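Extras and one creature performer wanted for Whitcombe, a supernatural thriller

Hi all! I'm Angus Ngata, and I'm putting together the cast for Whitcombe, a low-budget feature about a night-shift locksmith who gets hired to open a door in a house that doesn't have one. It's spooky, it's a little bit funny, and there's a drowned choir in it. I've been trying to get this movie made since film school, so forgive the exclamation marks!

We shoot in October at the old Gedilholm ferry terminal, with two nights over in Rernthorpe for the street scenes. Wiremu Halliday is directing (he made the short Prillero, if you caught that on the festival circuit) and he likes long takes, so patience really helps.

First up, I need 30 people for the choir. You don't have to sing. You do have to stand very still in damp clothes and stare at our lead as if he owes you money. Any age over 18, any look. Wardrobe will fit you before your first night, so please send real measurements, not the ones from your wedding.
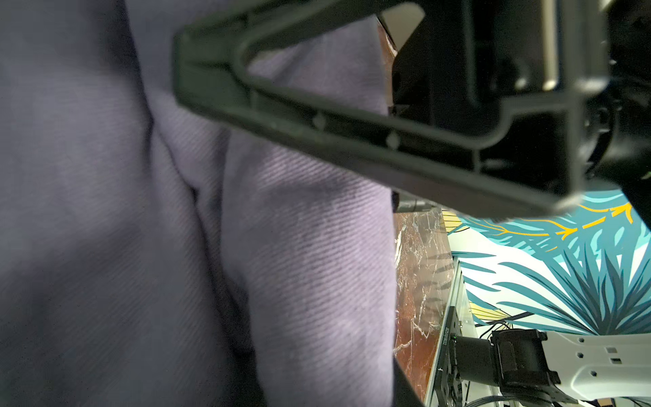 I'm also looking for one creature performer. This is the big one! You'd be playing the Tenant, who never speaks and gets most of the good scares. Dance, mime or stunt training would be great, and you need to be OK with prosthetics over your face for long stretches. If tight spaces bother you, tell me early and we'll talk about the crawlspace scene.

Pay is $100 a night for choir, plus a hot meal and parking. The Tenant is a separate contract, and I'll go over the rate when we speak. Most nights run from sundown until we lose the dark, so don't plan on working the next morning.

To apply, email me a recent photo (a phone snap is fine), your height, and any nights you can't do. Put CHOIR or TENANT in the subject line. For the Tenant, add a link to a short clip of you moving, with no music on it please.

Applications close 1/12/20. I read all of them myself, so give me a few days to get back to you.

Angus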